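**Playgroup Lead, part-time -- Fadel Family Room**

The Fadel Family Room is a free drop-in playgroup for children from birth to age six and the adults who look after them. We are hiring a lead for our second location, on the ground floor of the former Ouali school building. The room opens in January.

Fadel is a town of 2815 people. Many of the families who come to us live in the Darkberg neighborhood, where most homes speak a language other than English. There is no preschool within walking distance of Darkberg, and a child there may start kindergarten without ever having been in a group. Our first room has 166 children registered. The second room is meant to serve the families who can't easily get to it.

## The job

The lead plans and runs the open sessions, greets families, keeps the attendance sheet, and looks after the toy library. Sessions last 90 minutes. Between sessions there is setup, cleanup, and time for phone calls and home visits. You will work with one assistant, who is already on staff, and report to Struan Lennox, the program manager.

You will:

- run 3 open sessions a week, two in the morning and one at 4 p.m.
- plan simple activities that work for mixed ages
- check toys in and out, clean them, and pull broken ones
- visit new families at home, with the assistant, when they ask for it
- talk with the kindergarten teachers each spring about the children who are moving up
- write a one-page report every month

The position is 24 hours a week, year-round, with paid vacation and sick days. Pay depends on experience and follows the town's scale for early childhood staff. We'll send you the scale if you ask for it.

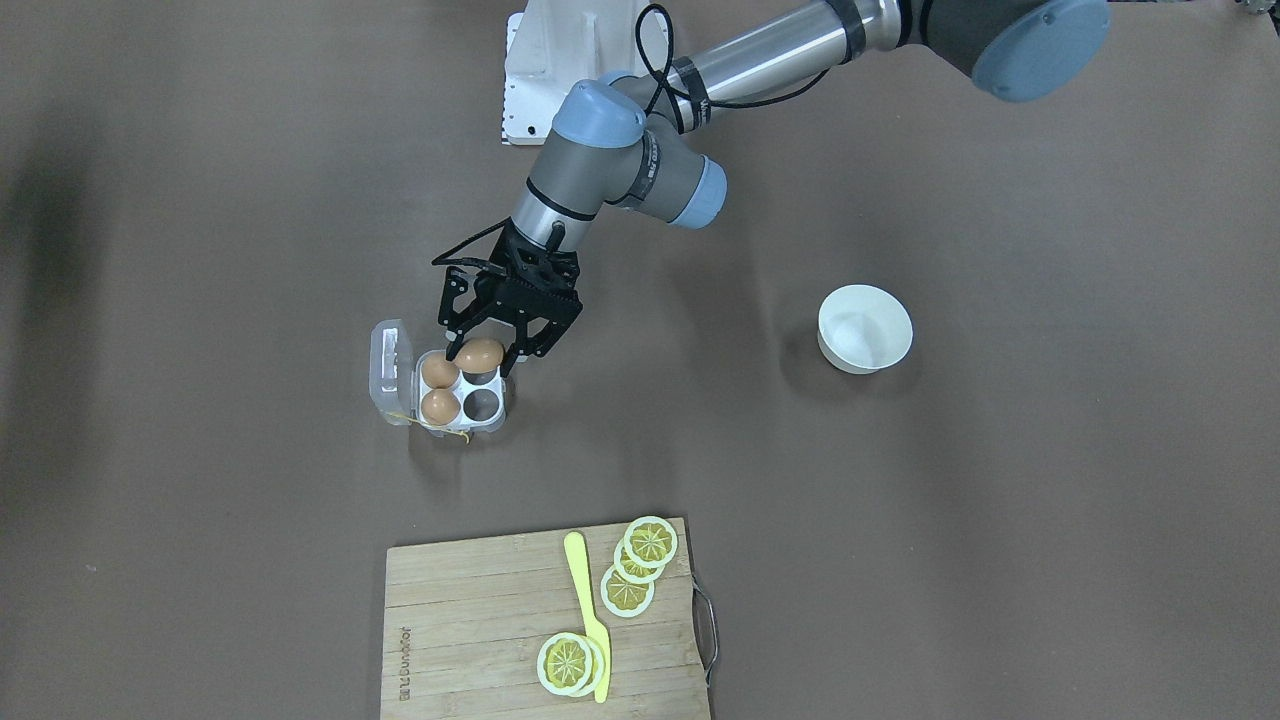
Families in Darkberg have told us what they want from the room, and the lead will be expected to work from that list. Parents asked for songs and stories in both languages, a quiet corner for babies, and something for older brothers and sisters who come along to the 4 p.m. session. For the older ones we want a table where they can build and take things apart. Children of seven or eight like to know how things move, and a lead who can get them talking about an arm with an elbow in the middle, their own, will have no trouble filling that hour. You don't need a technical background. You do need to be comfortable with cardboard, string, paper fasteners, and a fair amount of mess.

## What we're looking for

You should have at least two years of paid or unpaid work with children under six. A degree or certificate in early childhood is welcome but not required. You must be able to lift a box of blocks, sit on the floor, and pass a background check, which we pay for.

We need someone who speaks a second language used in Darkberg well enough to hold a conversation with a grandparent. If you grew up in the neighborhood or live there now, please say so in your letter.

A driver's license is useful for home visits. If you don't have one, apply anyway -- the assistant drives.

## Training

New leads spend two weeks at our first room before starting on their own. You will also take the Lolum course on inclusive play, which covers working with children with disabilities and with families who have had bad experiences with schools. The course is held during work hours and we cover the fee.

## How to apply

Send a letter of one page or less and a list of your past jobs to Gun-woo Kwon, hiring coordinator, at the Fadel Family Room office. You can also drop them off at the front desk during any open session. Letters may be handwritten and may be in any language you and the families share.

Include the names of two people we can call. One of them should have seen you with children.

Interviews take place in the first room and include half an hour of an ordinary session, for which you will be paid. Please tell Gun-woo if you need an interpreter, a ramp, or child care in order to come. We answer every application, whether or not we can offer an interview.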